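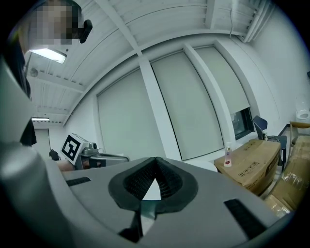 ロールスクリーン「Flevley」を仕事部屋に入れて2週間

窓まわりをやっと替えました!前の布カーテンは裾がいつも床のほこりを集めてきて、洗うたびに丈が縮んでいく代物だったので、次は絶対にロールスクリーンと決めていたんです。選んだのはFlevleyのライトグレー。縦長の窓が三つ並ぶ部屋なので、三本まとめて注文しました。幅は137センチのものです。

箱を開けてまず感心したのが生地。薄いのにコシがあって、巻き上げて下ろしても端がよれません。グレーも青みの少ない落ち着いた色で、白い柱と白い天井の部屋にすっと馴染みます。真っ白と最後まで迷ったのですが、白い壁に真っ白だと汚れが目につくよ、とインテリア好きの長野千恵さんに言われてこちらにしました。大正解!

取り付けはブラケットをねじで留めて、本体をカチッとはめるだけ。一本目は水平を出すのに手間取って13分、残りはもっと早く済みました。説明書の図がやや小さいので、老眼の人は先に拡大コピーしておくといいかも。

使っていて一番うれしいのは、一本ずつ好きな高さで止められるところです。うちでは左と真ん中を下まで下ろして、右だけ少し上げておくのが定番になりました。机のモニターに光が入らないのに、外の様子はちゃんとわかる。夜は下ろし忘れるとガラスが真っ黒に見えてちょっと寂しいので、そのときは右も下ろします。チェーンの動きは軽くて、途中で引っかかったことは今のところ一度もなし。

気になった点も書いておきます。遮光タイプではないので、朝はふんわり明るくなります。仕事部屋なら気になりませんが、寝室に使うなら遮光のほうを選んだほうがよさそう。それから生地と窓枠のあいだにわずかなすき間ができて、西日の時間は床に細い光の線が出ます。私はこれ、けっこう好きです(笑)

掃除は羽根のはたきでさっとなでるだけ。カーテンを外して洗って干して、また吊って……をやらなくていいだけで、もう替えた甲斐がありました。5月になったら隣の部屋の窓にも同じものを付けるつもりです。色は次こそ冒険してみようかな、とカタログを見ながら毎晩悩んでいます。

2018年2月13日 丸山修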